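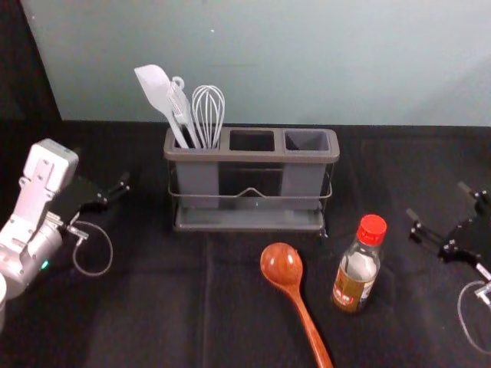 The caddy setup on the black cloth, left arm and right gripper both in view.

To: arms-at-home list
Subject: Re: Left gripper lets go when the right one closes

Hi all,

Sorry for the slow answer, I wanted to try everything people suggested before I wrote back. Quoting the original question so the newer folks can follow along:

> From: Qusai Kanaan
>
> We've started seeing something odd in Dunstead on the two-arm
> station. The job is the utensil one, pick up the spoon and put it
> in the caddy. Left arm grabs fine, lifts fine, and then somewhere
> on the way over the fingers just open. No error on the screen. The
> joint light stays green the whole time. The spoon lands on the table
> or, twice now, on the floor.
>
> It does not happen every run. I have 11 drops out of 60 runs
> since I started keeping a list. It never happened before we went
> to the new Clustov release, but that was also when we swapped
> cables, so I can't say which one to blame.
>
> Has anyone had this? I'm mostly worried about what happens when
> it's holding something worse than a spoon. We have the glass
> bottle task coming up next.
>
> Qusai

So, yes, I've had this! Same arms, same kind of gripper, and I spent most of March being annoyed at it. Mine was dropping the whisk, which bounces in a very entertaining way the first time and not at all after that.

First thing I did was blame the spoon (well, whisk). I figured the handle was slipping, so I put grip tape on the fingers and turned the force up. Don't bother. I went back through my logs and the finger gap doesn't creep open the way it does when something slides out. It sits at one number, steady as you like, and then jumps straight to fully open. The gripper is being told to open, or it thinks it is. Check yours for that before you do anything else, Qusai, it'll save you a couple of evenings.

Second thing was the release. I rolled back to the older Clustov version and ran the same job all afternoon. Got a drop on run 14. I was so sure it was going to be the software that I ran it again with a fresh install, and got another one. So unless there's something hiding in the old version too, I'd look at your cables.

And here is where I got somewhere. On my station the two gripper cables share one power splitter, the little Majali one that a lot of us bought together. When the right gripper closes hard, it pulls a big gulp of current, the voltage dips for a moment, and the left gripper's board restarts. It doesn't restart the arm, only the gripper. That would be why the light on the joint stays green, it's on the arm's own supply and it has no idea. And when the gripper board comes back up, guess what it does? It homes. Homing means it opens all the way. Spoon goes bye-bye.

I only saw it by putting a cheap meter on the splitter output and doing nothing but closing the right gripper over and over while the left one held a towel. It didn't fail every time there either. It was much worse with the right fingers closing on something stiff, and I couldn't get it to happen at all with them closing on air.

The other half of it was the cable. I had mine hanging in a big loop under the left wrist, pretty much like yours does in the picture, and at one particular wrist angle the loop pulled sideways on the connector. Wiggle that connector by hand (power on, arm parked, fingers well clear please) and see if the gripper drops out. Mine did about one wiggle in five. I don't know that the loop is your problem, plenty of people run them that way with no trouble, but it takes a minute to check.

What I ended up doing, in case it's useful:

I gave each gripper its own supply. Ugly, there's now a second brick velcroed under the table, but it works.

I tied the cable down a hand's width back from the connector, leaving enough slack that the wrist can turn both ways. Go slow through the full range once after you do that. I did not, the first time, and I popped the tie.

I changed the homing setting so that the gripper holds still after a restart and waits for a command. It's in the Clustov config under startup behavior, and it's off by default, which I think is a lousy default and I've told them so. One warning with this: a gripper that holds still after a restart is also a gripper that won't let go if it's got your sleeve. With mine you can back-drive the fingers by hand with the power off, but please try that on your own before you trust it.

And I added a check in my script that compares the finger gap to the last command. If they disagree by more than a little, both arms stop. Before that, the left arm would happily carry nothing over to the caddy and go through the whole placing motion, and the right arm would come in for its turn with a spoon lying in its path. That second part scared me more than the drop did.

Since all that I've done 89 runs with no drops. I'm not ready to call it fixed, because it was moody before too, but I've stopped flinching.

About the bottle. I'd hold off on it, Qusai. I see it's sitting out on the table next to the spoon already, with liquid in it, and the right gripper is reaching that way. If that's the practice layout I would at least move it out of reach until you've got a clean stretch of spoon runs. When you do get to it, try a plastic one first. Irel sells a pack of small screw-cap ones that fit these fingers nicely, and fill it with plain water. If a drop is going to put liquid on the cloth, I'd also want to know where those cables and the power strip are compared to the puddle. My splitter used to live on the floor right under the edge of the table, which in hindsight, yikes.

Couple of questions back to you. Do the drops bunch up around the moment the right arm moves, or are they scattered all over the run? And are both your grippers on one splitter or two? If they're on two, then most of what I wrote above is no help and I'd love to see a log. Send it to the list and not just to me, I think a few other people are quietly having this one.

If anyone has a gripper board that logs its own restarts, please speak up too. Mine doesn't, and I'd trade the meter for that in a second.

Cheers from the garage,
Dee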